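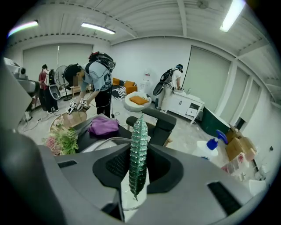 3.2 Room layout and furnishing

The living-area room was furnished to resemble a small shared apartment. Items were bought secondhand in Tilham or taken from the Prinora storage list, so no two large pieces match in style or finish. The room has white walls, with a corrugated ceiling, fluorescent fixtures and roller blinds at the windows. Blinds and lights were kept at the same setting within a session.

Figure 4 shows the room during a tidying session. A round wooden table is used for sorting. An orange upholstered armchair and a zebra-patterned rug are placed along the back wall, and a round white pouf chair with an orange cushion stands in the middle of the floor. Storage consists of a white cabinet with a drawer and, beside it, a dark green curved cabinet. A standing fan and a water dispenser remained in the room for all sessions and were not scored.

Each session began from a disordered state prepared from a printed list of 20 small items. Participants worked in the room together and divided the surfaces among themselves without instruction. A session ended when all participants agreed that the room was tidy, or after 3000 seconds.

Following Liao, we scored a surface as clear if it held only items assigned to it in the list. Drawers were scored separately, as a drawer left partly open affects access to the floor next to it. Cushions were scored by seat: a cushion on any chair counted as placed, and a cushion on the rug did not.

The pouf caused most of the disagreement between raters. It served as a seat in some sessions and as a temporary shelf in others, and the Flullgate scheme has no category for furniture with both uses. We coded it as seating in all 8 sessions and report the alternative coding in the appendix.

Figure 4. The furnished room during a tidying session, with the round table and the two cabinets.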